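What Is an Obituary?

A page for young readers

Maybe you have seen a newspaper lying open on the kitchen table, and on one page there were many small photographs of faces with names under them. Maybe your grandmother reads this page first, before the weather. The texts on this page are called obituaries. It is a long word. You say it like this: oh-BIT-choo-air-ee.

An obituary is a short story about a person who has died. It tells other people that the person died, and it also tells how the person lived. The second part is usually much longer than the first.

Who writes it?

Very often the family writes it. Perhaps a daughter or a grandson sits down with a pencil and asks everybody, "What should we say about Grandpa?" Sometimes the family tells the facts to a worker at the funeral home, and the worker writes the text for them. When the person was known by very many people, a newspaper writer does it.

What is inside?

Most obituaries begin with the full name, the age and the day when the person died. After this comes the place where the person was born and the names of the parents. Then you can read about school, work, marriage and children. Near the end there is a list of the family. You may find two groups in this list. "Survived by" means the people in the family who are still living. "Preceded in death by" means the people in the family who died earlier. These are old expressions, and many grown-ups also had to ask once what they mean.

At the end it usually says where and when the funeral will be, so that friends know when to come.

The small things

The facts are important, but many readers like the small things best. Let us think of a man who lived all his life in the town of Hayes. He worked in the Kemix paint factory, and he had a brown dog with the name Ollus. Every July he baked a plum cake after his mother's recipe, and he gave a piece to each child in his street. If you read this, you feel that you know him a little, even if you never met him. The name of the factory alone could not do that.

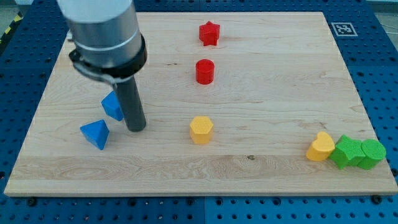
So when a family writes an obituary, they often talk together for a long time first. One person remembers a song. Another one remembers a funny hat. Somebody goes to look for the old letters. There can be crying at the table and also laughing, and both are all right.

How long is it?

It can be very short, with only two or three lines, or it can fill half of a page. Many newspapers take money for each line or each word, and for this reason some families keep it short. A text of 75 or 80 words has space for the name, the dates, the family and perhaps one small thing. On the internet there is more space, and people write more there.

How did people do it before?

Before there were telephones in the houses, news like this went from door to door. In some places the church bell rang in a special way. In some villages a paper with a black border was put on a wall or on a tree, where everybody walked by. You can still find such papers in some countries today.

Why do people keep them?

Many families cut the obituary out and put it in a book or a box. Years later it helps somebody who wants to know about the family. Imagine that your last name is Pikavov and you want to know where your great-grandmother went to school. An old obituary can tell you this in one sentence. Libraries keep old newspapers too, and you can ask the librarian to help you search.

Be a little careful, though. The people who write an obituary are sad and tired, and they can make a mistake with a year or with a spelling. It is good to look in a second place also.

Words to know

Obituary: a text about the life of a person who has died.
Funeral: a meeting where people say goodbye to the person.
Survived by: these family members are still living.
Preceded in death by: these family members died before.
In lieu of flowers: instead of flowers. After these words the family often asks people to give money to something the person cared about.

Something you can try

You do not need to wait until somebody has died to collect a life story. Ask an older person in your family if you may write down some things. Where were you born? What did you eat for breakfast when you were small? What was your first job? Did you have an animal? Write the answers in a notebook, put the date on the page, and read it aloud to the person. They will tell you what you have wrong, and probably they will remember something more.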